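Home | Food | Money | Travel | Subscribe

The Meal Deal Is Not Your Friend

A sandwich, a snack and a drink for one price. Shops love it, which ought to make us wonder.
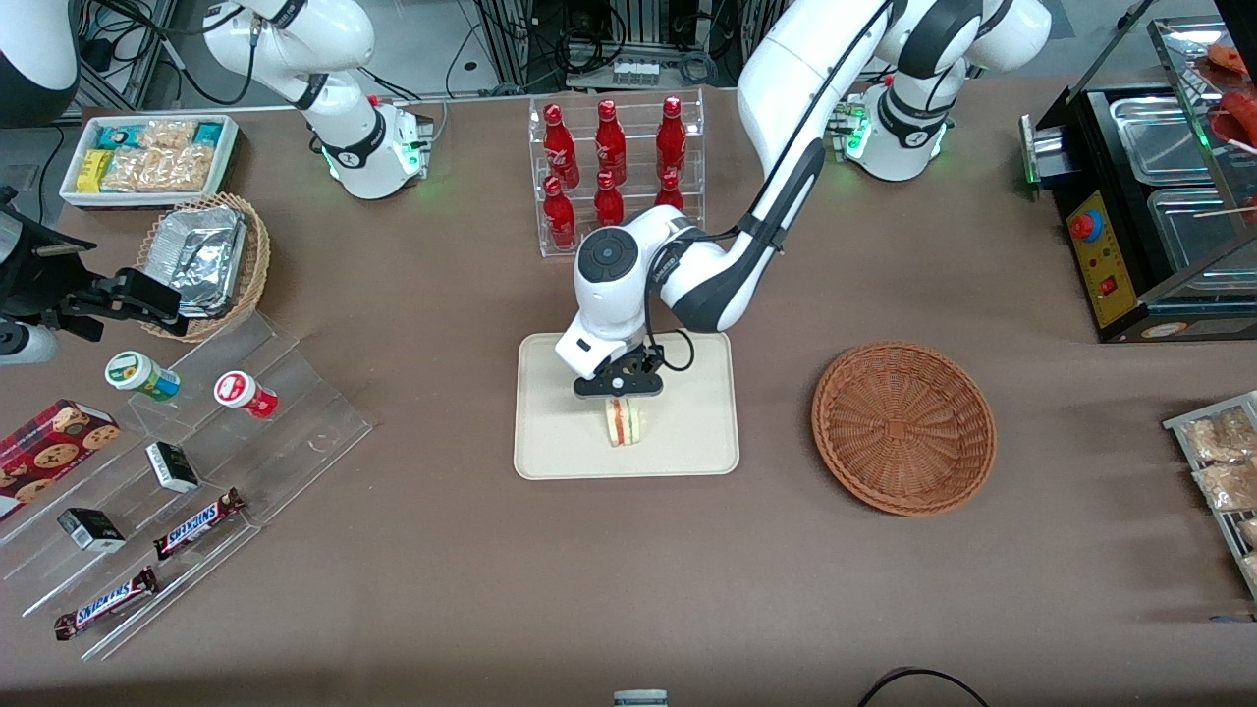 Who saves what?

Komley, a chain out of Ollelmont, says its lunch bundle saves regulars 500 dollars a year. I doubt it. The claim assumes you wanted the chips. I kept my November receipts, and most days I'd have been happy with the sandwich and tap water. One bundle came to 1,376 calories, and the sandwich was only 876 of them. I paid extra for the rest and called it a bargain.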